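Unit 6: Good practice for shared robot cells
Course notes, Saron Workneh

Read these before the lab session. The quiz in May covers sections 1 to 4.

1. What the rules are for

A collaborative arm is sold as a machine that can work near people. The label applies to the arm. Once you add a gripper, a conveyor or a second arm, the whole cell has to be assessed again, and that assessment belongs to whoever put the cell together. In this course that means your group.

2. Risk assessment

Write it before the first powered move. List each task, including setup, cleaning and clearing a jam. For each one, note who is near the cell, what could hit or trap them, how bad the injury could be and how often they are exposed. Then write down what you changed and score it again. Leonie Tanner reads every sheet and returns those that cover normal running only.

Pinch points are the item most often missed. Look at the ends of a belt, the gap between a gripper and a fixed frame, and any place where two arms can reach the same spot.

3. Layout

Mark the floor in a grid and give the position of every fixed item by cell. If an item is moved, the sheet is out of date and so are your taught points.

Bolt arm bases to a plate. Clamps are not accepted.

Keep cables off the belt and out of the path of either arm. Tie down loose wire under the conveyor before running.

Place the receiving bin against the belt end. A gap there lets parts fall to the floor, and people then reach in after them.

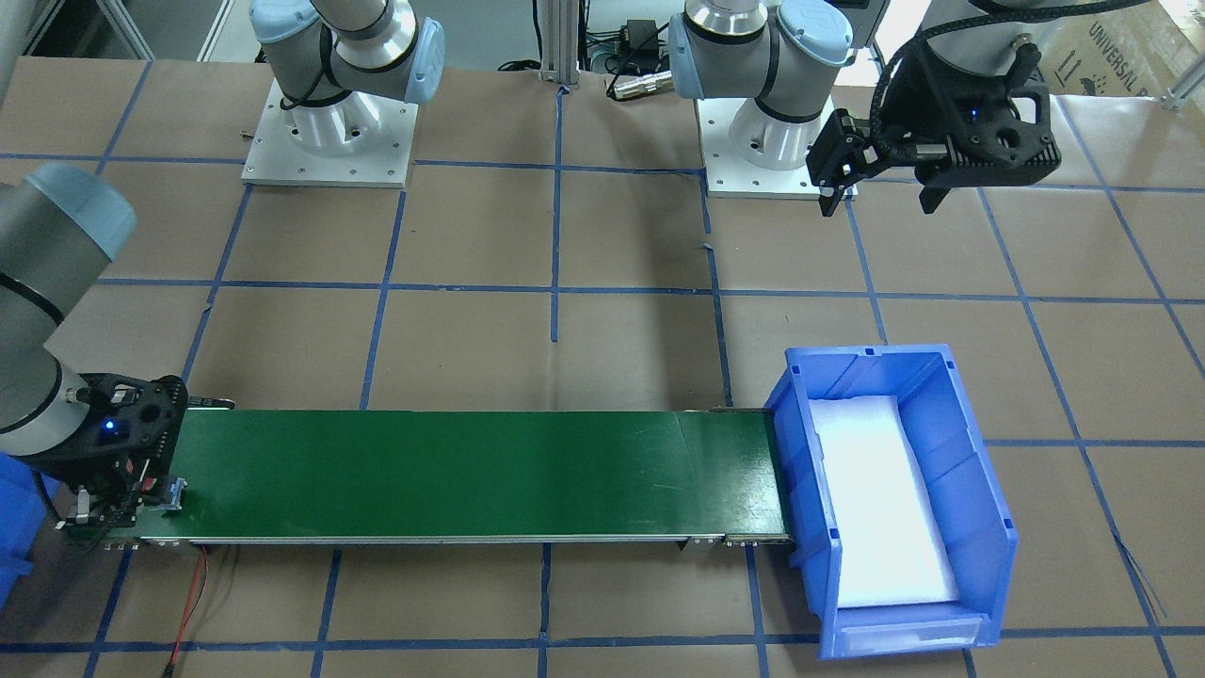 Figure 1. Two-arm cell with conveyor and receiving bin. Floor grid in blue tape on brown paper.

For Figure 1, write down the pinch points you would expect at each end of the conveyor and the area you would treat as shared between the arms.

4. Running the cell

Two people are present whenever the arms are powered. One holds the stop button and does nothing else.

New programs run at reduced speed with an empty belt first. Fanilley groups use the same rule, with a limit of 400 cycles before the grippers are inspected. Log the count on the sheet.

Only one arm may enter the shared area at a time. Set this in the program as an interlock. Timing alone is not enough, as a delay on one side will break it.

Questions about the sheet go to Ruben Verstraete.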